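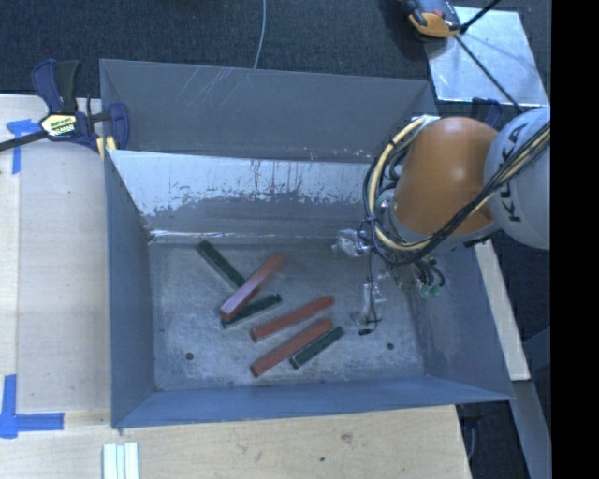 Forums > Bin Picking > Faults and Safety

Protective stop on the way down, always at the right wall

Print this thread | E-mail this thread
5 replies | 2 shares

cirkden_kid
Okay, this one is driving me nuts but I kind of love it! We're picking red and green bars out of a metal bin with a KUKA arm, and on Wednesday it ran beautifully until pick 556. Then it went down for a bar near the right wall and threw a collision stop. Restarted, same thing 2 picks later. Anyone seen this?

Alun Morris
Look at your cables before you touch the code. That loop around the orange housing is big, and there's a thin black wire hanging right down by the finger. If it snags on a bar or the wall you'll get exactly this.

arroyo_ray
Disagree. My money is on the bin. Shiny far wall, dull floor, and the camera invents a bar in the glare. We had the same thing on the Arroyo cell and a coat of matte spray fixed it overnight. So satisfying!

Alun Morris
A phantom bar gives you an empty grip. He's getting a force trip partway down. And please, cirkden_kid, no more restarts until you know what it hit. Hand speed only, and stay out of the cell.

drakano88
Could be both? Bad target close to the wall, wrist rolls over to reach it, cable goes tight. Try keeping picks 100 mm off the right side and see if it quits.

cirkden_kid
You people are great. Jogged it down slowly and the thin wire does catch on the finger when the wrist rolls past a certain point. Tied it back, ran 5 full bins, no stops!! Still getting odd targets near the far wall though, so ray may get his spray can yet.

arroyo_ray
I'll take half a win. Matte gray, two thin coats!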